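Ticket: Grorkine planner drops wrist yaw after regrasp
Status: open, waiting on planner folks
Component: Grorkine 3.12, Gereo perception node

Okay, picking this one back up, sorry for the gap! Quick recap for whoever lands here from the Polcombe channel: on the sorting task, the arm grabs a part fine, then the place pose comes out rotated. Not by a random amount either. It's always some multiple of the slot spacing, which made me suspect the pose estimate long before I suspected the controller.

So I turned on verbose logging and ran 24 cycles. On 16 of them the yaw was good. On the rest, Gereo swapped its answer between the grasp and the lift, and Grorkine happily replanned to the new one (it has no idea the thing is symmetric, poor guy). The slotted parts are the worst for this. The segments around the side all look alike, so with the fingers covering both sides the matcher has very little to hang on to.

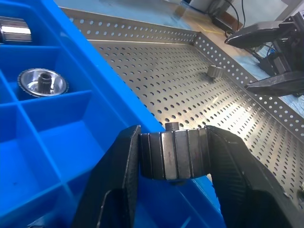 Hrynyshyn wrote back that the symmetry flag in the part config should already handle this, and asked whether I'd checked that it gets loaded after a hot restart, as the cache keeps the old part table until you clear it by hand.

I had not checked! Cleared the cache, ran 12 more, and got 3 bad ones. Better, still not good. I also tried freezing the pose at finger close, and that fixes the flip but then any slip in the grip gets ignored, so I don't love it as a default.

Next up: log the top two candidates with scores and see how close they are when it flips. Leaving the freeze on behind hold_pose=true for now. Bag files are in the usual folder.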